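# Cotton jersey: relax it flat before cutting, or wash and cut?

**Songül Güneş**

I'm trying to settle a procedure for single jersey before I cut a run of T-shirts. The fabric is Brevport, the mid-weight from Prusulley, all cotton, bought off the roll. Last time I washed it, dried it on low, cut the same evening, and sewed the next day. After the first customer wash the bodies came back shorter by two percent and wider by a small amount I didn't record.

Washing first was supposed to take care of that. My current theory is that pulling the fabric straight on the cutting table put some of the length back in, and I then cut it in a stretched state.

Questions:

- Does a rest period after drying do anything measurable for single jersey?
- If so, does the fabric have to lie flat, or can it be loosely folded?
- Is steam worth the trouble?

**hemgauge**

Rest period, yes. Loosely folded is fine for a short time, but you get a memory line at the fold and people tend to smooth it out by hand, so you are back to stretching. I lay it flat in a single layer overnight.

Steam helps. Hold the iron above the fabric and don't touch down. The Veres I use spits if it isn't fully up to temperature, and a drop of water in one spot relaxes that spot more than the rest.

**lintfilter**

I disagree on the overnight rest. Cotton jersey holds tension from two places, the knitting and the finishing. The finishing part comes out in water with movement. The knitting part takes several wash and tumble cycles. Lying on a table removes what you added by handling it, and that's a small share of the total.

Before changing anything, wash a marked square through the full cycle repeatedly and write down length and width each time. When two readings in a row match, that's your number of washes. One wash on low heat is nowhere near it in my experience.

**hemgauge**

Nobody said the rest replaces the wash. It goes after the wash. And your share of the total depends on how the fabric was handled between the dryer and the table. Wet jersey hung over a rail will grow lengthwise under its own weight, and that's a lot more than "a small share."

**Songül Güneş**

I don't hang it, it goes from the washer to the dryer. The washer is an old Trallitz with a fairly rough spin, in case that matters.

On flatness: is the amount of surface wrinkling a usable indicator? With a knit spread out nearly flat I can't tell which of the faint horizontal wrinkles are slack and which are creases from the drum. If I pat them out, I'm adding tension. If I leave them, the pattern piece rides over them and comes out slightly long. The gray knit in the second one has wrinkles of the kind I mean, across the lower half.

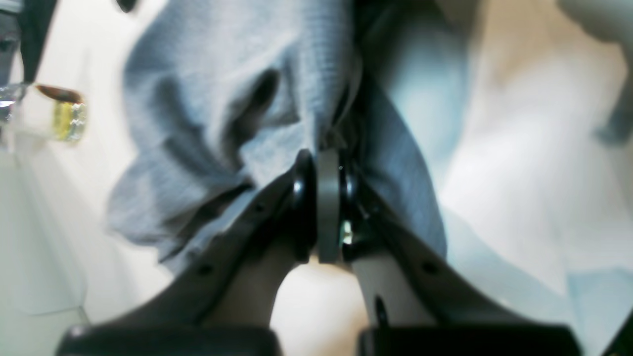
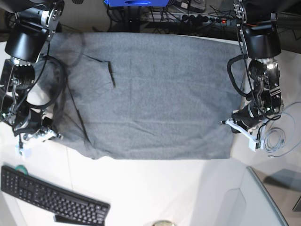
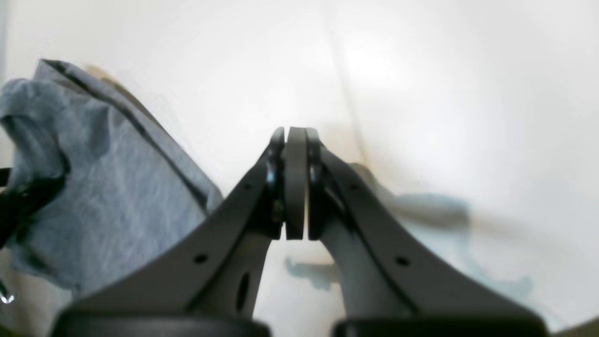
**Ah-rin Ma**

Wrinkles are a poor indicator. Check the courses and wales instead. Pick one wale, follow it with a pin head or run a contrast thread along it, and see if it stays straight with nothing holding the fabric down. Then measure the spacing between courses near one end and in the middle. If the spacing differs, the fabric is under uneven tension and you can leave it longer or steam it.

For creases, lift the edge nearest the crease and let it fall. Don't push the crease outward with your palm. Lifting lets air in underneath and the fabric settles at its own length.

I'd side with lintfilter on the test square. Cut it larger than you think you need and mark it well inside the edges – single jersey curls, and a mark close to a curling edge can't be measured with any consistency.

**lintfilter**

Agreed on marking inside the edges. I use thread marks, since pen washes out or bleeds.

Also, the rough spin. It won't change final shrinkage much, but it can twist the fabric. If the side seams on your shirts are walking toward the front after washing, that's spirality, a separate problem from length loss. Resting doesn't fix it.

**hemgauge**

It can be partly reduced if you cut on the wale and ignore the selvage.

**lintfilter**

Reduced on the first day. The yarn twist is still there and the next wash brings it back. I've had bodies cut perfectly on the wale that were skewed by the second laundering.

**hemgauge**

Then we have used different jersey. Mine was a plied yarn and it stayed put.

**lintfilter**

Plied yarn explains it. Most jersey at that price is singles.

**Songül Güneş**

The seams do walk a bit. I had put it down to my feed dogs.

Does anyone know if Prusulley compacts the mid-weight at the mill? The roll tag only gives fiber content and width.

**benchknit**

I asked them in September. The answer was that compaction is done to order for 3,000 meters and up, and the shop rolls get a standard finish. They wouldn't give a residual shrinkage figure for the standard finish. Treat it as unknown and test each roll. Two rolls from the same shelf can come from different lots.

**Ah-rin Ma**

Test per roll, yes. And dry the test square at the heat a customer would use. Low heat leaves shrinkage in the fabric for someone else to find.

**Songül Güneş**

OK. Plan: test square from each roll, thread marks, washed and dried on normal heat until the readings stop moving. Then the full length gets the same number of cycles, goes flat overnight in a single layer, and I check one wale before the pattern goes down. I'll skip steam on the first roll so I have something to compare against.

**hemgauge**

Weigh the pattern down, don't pin it. Pins pull the knit up into little tents and you lose the width you just spent all night getting.

**Songül Güneş**

Weights it is. Will post the readings when the first square is done.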